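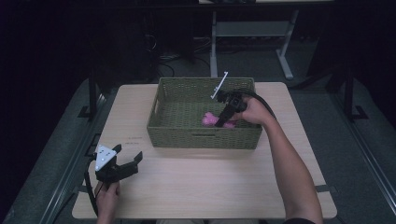 Turklow Basket Set
README and data card, version 2
Maintainer: Benoît Guérin
Last edited: Mar 21, 2024

Summary

Turklow is a collection of short recordings of one household task: putting soft items into an open storage basket on a table, and taking them out again. It is the second set in the Kinnear home storage series. The first, Fiscombe, covered shelves and drawers and is distributed separately. The two sets use the same label names where the tasks overlap, but item IDs are not shared between them.

The release contains 3,000 episodes. Of these, 2,000 have been labeled by hand and 100 are held back as a fixed test split. The remaining episodes are released without labels. Test episodes are part of the labeled portion.

Objects

basket_green: Rectangular woven basket, open at the top, olive green. Braided rim. Handle openings are cut into the walls just below the rim. The basket has no lid and no liner. It may be placed at any angle to the table edge.

soft_pink: Soft item in bright magenta-pink. Its outline depends on how it lies, so the label gives its location and never its pose.

table_light: Light wood-grain table with rounded corners. The tabletop is treated as a single surface. Marks on it are ignored.

Other items occur in the unlabeled episodes. They are listed in items.csv with an ID, a color word and a size class (small, medium, large). Size class refers to the item at rest. A medium item pressed into a corner of the basket stays medium.
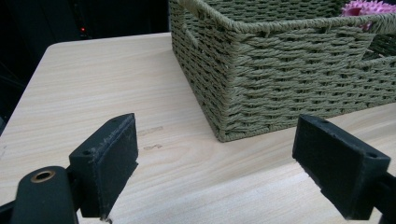
Figure 1. basket_green on table_light, turned so that a corner points forward. Part of a pink spiky item shows above the rim.

Task definition

An episode starts with the basket on the table and ends when the item is at rest, either in the basket or on the tabletop. Two task types are used.

put_in: the item starts outside the basket and is placed inside it.
take_out: the item starts inside the basket and is placed on the table.

Pressing an item down after it has been placed belongs to put_in. Moving the basket to make room is labeled separately as shift_basket and can occur at any point in either task. Turning the basket on the spot also counts as shift_basket. Lifting it by a handle opening does not, and has its own label, lift_basket.

Labels

Each labeled episode has one row per event in events.csv, with these columns:

episode_id
event
start
end
item_id
state_after
annotator_note

Times are in seconds from the start of the episode. The state_after column takes one of four values.

inside: the item is entirely below the rim.
proud: the item rests in the basket with some part above the rim.
on_rim: the item is supported by the rim.
outside: the item is on the tabletop or the floor.

The proud value was added in version 2. In version 1 those cases were marked inside, and scores computed on the two versions cannot be compared directly. A script, remap_v1.py, converts version 2 labels back to the old scheme.

An item seen through a handle opening is inside if its top is below the rim. An item that extends out through the opening is on_rim. Annotators were told to use the whole episode when setting this value and not a single view, as the near wall often hides the contents.
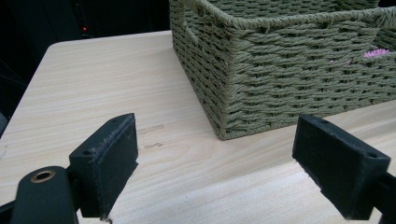

Where the contents stay hidden for the whole of an event, state_after is left empty and the note reads "hidden". Do not read an empty value as outside. The evaluation script skips these rows by default; pass keep_empty to include them.

Labeling procedure

Labels were entered in Rena, our in-house annotation tool, and exported as CSV. One annotator marked the events and a second checked the times and the state_after value. Disagreements were settled by the maintainer and carry "settled" in the note column. Most of them concern the border between inside and proud.

Known issues

The weave of basket_green has dark gaps between strands. Color-based segmentation tends to report these as holes in the object. The handle openings have the same effect on a larger scale, and a mask with the openings filled in is considered correct for this set.

Start times for take_out are less consistent than those for put_in. Some annotators marked first contact with the item and others marked the first movement. The guideline now says first movement, but the older rows have not been redone.

The set should not be used to estimate how full a basket is. No volume or weight was recorded.

Files

episodes/ one folder per episode
events.csv labels
items.csv item list
splits.csv train and test assignment
remap_v1.py label conversion
CHANGES.txt differences from version 1

Planned changes

A corrected events.csv with uniform take_out start times is planned for June. Episode IDs and splits will stay as they are. Report label errors with the episode ID, the event name and the start time; reports without an episode ID cannot be processed.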